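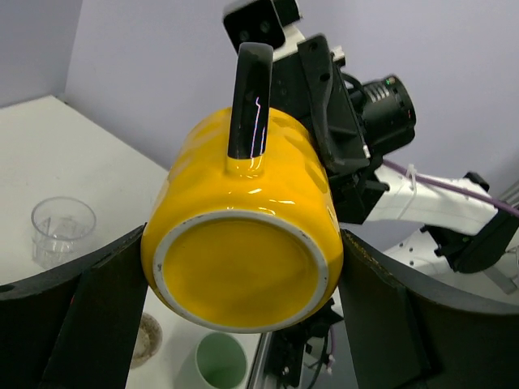

Yellow mug, black handle. The pale ring around the base is where the glaze stops.

The owner of the Mthembu pottery, a two-room place behind the Nastau feed store, wants to talk about bottoms first. Mug bottoms. She turns one over before she has said hello properly.

"People pick a mug up and look at the color," she says. "I look underneath. That's where you see how it was made and how it's been treated."

The yellow one is a shape she has sold for years. Glossy yellow body, black handle, base left bare around the rim. The bare part has to be there – glaze melts, and a glazed foot would stick to the kiln shelf. She wipes every base with a damp sponge before firing. It's the job she hates most. "My wrists hate it. Seventy in a morning and I'm done."

And the chips? There are a few small dark ones on the rim of this mug, scuffs too. She shrugs.

"That's use. Stone counters, dishwasher racks, somebody sliding it down the table. If it's on the foot and it doesn't rock, keep drinking." On the lip is different. She would throw that one out, or put pens in it.

Yellow is the color customers ask for and the one she has most trouble with. She buys the glaze from Silteck in dry bags and mixes it herself, thin, three coats. Too thick and it runs down to the foot. Too thin, "it looks like old mustard". The shallow dimples you sometimes get in the surface dont bother her. She used to sand the clay until they were gone, then stopped.

"It's a mug. It's going to have coffee in it."

The black handle was an accident of sorts. A café called Flandance wanted yellow cups but complained that the handles on the samples looked grubby after a month of hands. She glazed the next batch black on the handle only. They took 1,888 mugs over two years, the biggest order she has had, and after that everybody wanted the black handle.

Does she know how many she's made in total? Not really. The kiln book says 1,975 for last year, all shapes, and this year could be almost 3,000 if the September firings go well. One shelf cracked in the spring and she lost a whole load. She doesnt want to talk about that.

Washing advice, then. Bottle brush for the inside, baking soda for tea stains, no steel wool. Dry it upside down but not overnight on a wet towel, the bare ring soaks up water and can go gray. Hers at home went gray a long time ago.

"I like it better gray," she says, and goes back to the sponge.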